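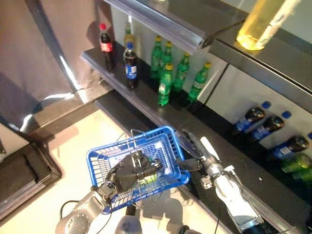 The Case for a Basket Ledge

By Greer Carnegie
2 May 2022

The hand basket is the least considered piece of equipment in a small grocery store. Shelving is drawn to scale before a lease is signed. Refrigeration gets its own contractor and its own electrical circuit. Baskets are ordered last, by the stack, usually in whatever color the supplier has, and placed by the door. After that the store has no further plan for them. I think it should have one, and I think the plan should begin at the drinks section.

Bottled drinks are the hardest ordinary item to shop for with a basket. A large bottle is heavy for its width, tall for its base, and slippery at the shoulder. It has to be lifted over whatever is in front of it, brought clear of the shelf lip, turned, and lowered into a container hanging from the shopper's other arm. The container swings as the bottle goes in. If the wire handle is up, the bottle has to pass beside it. If the handle is down, somebody has to be holding the rim.

Most shoppers solve this by putting the basket on the floor. It is a sensible solution and I do it myself. It has three costs. The basket becomes an obstacle in an aisle that was measured without it. The shopper has to bend twice, once to load and once to pick up, and the second bend is made with the full weight. And the underside of the basket, having been on the floor, goes onto the checkout counter where food is set down a minute later.

I spent part of last November looking at this in the Junholm store in Erkbridge, which was refitting its beverage aisle and let me stand in the way. My method was a tape measure and a notebook. The aisle was 40 inches wide between the base of the cooler and the fixture opposite. A basket set down lengthwise against the cooler took up 15 of them, once the gap people leave for their toes was included. What remained was enough for one person to pass sideways. With a second basket on the other side, nothing passed.

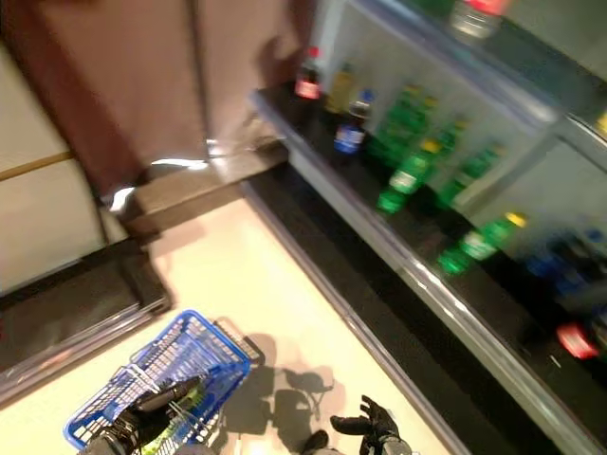
A shopping basket on the floor beside a refrigerated drinks case.

Evander Mowat, who manages the store, took the view that this was a matter of aisle width. Widen the aisle and the basket stops being a problem. He is correct as far as the arithmetic goes, but in a small store every inch of aisle is an inch of shelf given up, and no manager I have met gives up shelf. He did not either. The refit kept the 40 inches.

My proposal is cheaper. Put a ledge on the fixture at basket height. It would be a narrow fold-down shelf, 10 inches deep, mounted at 35 inches from the floor, on the upright between two bays. The shopper sets the basket on it, loads with both hands free, and lifts from the waist. When the ledge is not in use a spring returns it flat against the upright. Something similar has been fitted to restroom walls and bank counters for decades.

There are three objections, and they deserve separate answers.

The first is that a ledge blocks product. It does, in part, while a basket is on it. But the shopper standing there is already blocking the same product, and the ledge folds away when that shopper leaves. Placing it at the joint between bays keeps it off the center of any facing. The strip of shelf lost from view is the strip where the price labels of two bays meet and are hardest to read anyway.

The second is that open-front refrigerated cases cannot take attachments. This is a stronger point. A ledge projecting into the air curtain would disturb it, and no refrigeration contractor would sign off on that. The answer is to put the ledge on the dry side. Many stores run their unrefrigerated soft drinks on plain steel shelving near the cooler, and a ledge there serves both. Where there is no dry shelving close by, an end panel or a pillar will do. The shopper walks a couple of steps with one bottle in hand, which is easier than walking them with a basket.

The third is that people will leave things on it. They will. They also leave things on shelves, on top of freezers and inside other people's baskets. A ledge that springs shut sheds whatever is light and keeps only what is heavy, so the spring has to be chosen with some care. It should hold under the weight of a basket with one item in it and close under an empty one. I would rather pick up an abandoned basket from waist height than from the floor.

Some readers will say that the right answer is the wheeled basket, the deep kind with a telescoping handle. I disagree. The wheeled basket moves the problem around the store without reducing it. It lives on the floor by design, so it fills the aisle permanently. Its depth means that the first bottle in is set down near ankle height and has to be retrieved from there at the register. It is also purchased by people who want larger baskets sold, and that is a separate aim from making small ones easier to use.

The standard hand basket is a good object and I would change very little about it. Perforated sides keep it light and let the clerk see roughly what is inside. The wire handle folds out of the way. It stacks. My one complaint is the base, which on most models is molded with shallow ribs that do nothing to stop a round bottle from tipping. An upright bottle alone in a basket falls over at the first step. A raised grid in one corner, sized for a large bottle, would fix this for the cost of a revised mold. I wrote to Vaher, whose baskets Junholm uses, and received a catalog.

Shelf height also matters here, and it is within a manager's control today. Large bottles are often placed on the middle shelf because they sell. That is a good position for the hand and a poor one for the basket, which ends up either at the shopper's knee or on the tiles. With a ledge the two heights agree and the transfer is nearly level. Without one, I would still keep large bottles off the top shelf, where the lift is made at arm's length and the lowering distance is greatest.

Mowat has agreed to try a single ledge on the dry shelving. The bracket is a stock part from Fandodell, intended for workbenches, with the hinge spring changed for a lighter one. He wants it removed if it catches a sleeve. I have asked that it stay up through November, when the aisle is busiest, and that the staff note where baskets are left during that month. The notebook is hanging from the upright on a string.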